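Avby Self Storage, Vundgate
Frequently Asked Questions

Last updated November 20, 2022

These are the questions we get at the desk, in the order people seem to ask them. If yours is missing, ring and ask for Donal, or email and get a slower answer from Sølve.

How big a unit do I need?

Bigger than you think, and smaller than the one you'll ask for after a bad day of packing. A one-bedroom flat usually goes into our Small if the sofa comes apart. A family house with a garage wants the Large, and the garage is the reason. Come and stand in an empty unit before you book. It is free and takes less time than arguing about it in the car park.

Do I have to stay for a minimum time?

Two weeks. After that you pay by the week and can go whenever you like, with 6 days' notice in writing. A text message counts as writing. Shouting it from a van as you leave the yard doesn't, though it has been tried.

When can I get in?

The gate code works from early morning until ten at night, all year, including the holidays when you would rather be anywhere than at home. The office keeps shorter hours, posted on the door. If you're still inside at ten the lights go down but the gate will let you out. Please don't sleep here. We have had to put this in the contract.

What should I pack things in?

Anything with a lid or a flat top that will take the weight of whatever goes on it. Supermarket boxes that used to hold crisps are popular and hopeless. Bin bags look fine on day one and like a landslide by January. If you are going to stack, stick to one size of box or tub and put the books at the bottom, a few to a box. A full box of hardbacks can be lifted exactly once, generally by someone who then needs to sit down. 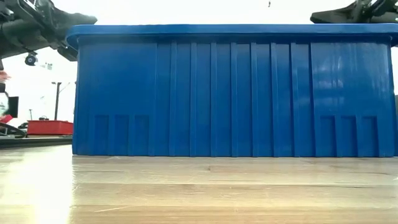

Blue plastic bin with a ribbed front.

Label the end of each one as well as the top, with words that will mean something in a year. "Misc" won't. "Misc 2" is a cry for help.

Do you sell boxes and tape?

Yes, at the desk. Boxes come flat and we'll buy back any that are unused and still flat. Tape we don't buy back, for reasons you can picture.

What can't I store?

Food, including tins. Petrol, gas bottles, paint thinner, fireworks. Anything alive, and anything that was until recently. Tyres are fine in ones and fours but please don't start a collection. Mowers and motorbikes are welcome once the tank has been drained, and we do look. Cash and jewellery are your own affair, but the insurance won't touch them and neither would we.

If you're unsure, ask first. We have been asked about church bells (yes), a stuffed pike (yes, in its case) and a wheel of cheese (no, and he was quite hurt).

Is it heated?

No. It's insulated and dry, and the upstairs units stay reasonably even through the winter. A piano will survive but will need tuning afterwards. Leave a hand's width between your things and the outer wall, and prop the fridge door open unless you're curious about mould.

How do I find anything once it's all in?

Leave a path down the middle. Everybody agrees this is sensible and then fills the path in the last ten minutes with a clothes airer and two standard lamps. Put the things you'll want first nearest the door: kettle, school papers, winter coats, the box with the screws from the bed. Draw a rough plan on paper and tape it inside the door at eye height.
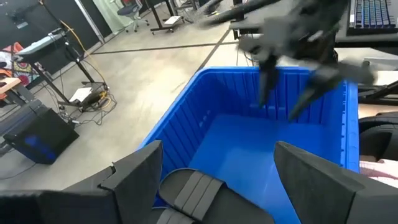
The same goes for furniture. Drawers can stay full of light stuff, but turn the chest so that they open towards the path. Stand mattresses on their long edge. Wardrobes go at the back, where they can sulk.

Do I need insurance?

You do. Check your household policy first, as some will cover goods in storage if you tell them. Otherwise we can add you to ours for £30 a quarter. We need a list of what's in the unit and what it would cost to replace. Sentiment isn't covered. Grandad's barometer is worth what a barometer is worth, sorry.

Is there a deposit?

£30, returned when you hand back the unit swept and empty. "Empty" includes the thing in the corner that you were hoping we'd want.

Can a removal firm use my unit without me?

Yes, if you've given us their name beforehand. Sutherland come here most weeks and know which lift sticks. Skusico are fine too, but warn them about the height bar at the gate, as their newer van doesn't go under it. Unload from the lay-by and use our trolleys.

What sort of lock do I need?

A closed-shackle padlock. We sell one and so does everyone else. You keep both keys and we keep none, so if you lose them Donal Nic Giolla will come along with the bolt cutters and you'll buy another. He's very nice about it. He'll want to see some ID.

What happens if I don't pay?

We write, then we ring, then we put our own lock on next to yours. After that there's a procedure, all of it set out in section 6 of your agreement in small but legible type. Ring us well before it gets that far. Sølve Söderlund does the accounts and would far sooner agree a payment plan than own your exercise bike.

Can I bring the dog?

On a lead, yes. There's a bowl by the office door.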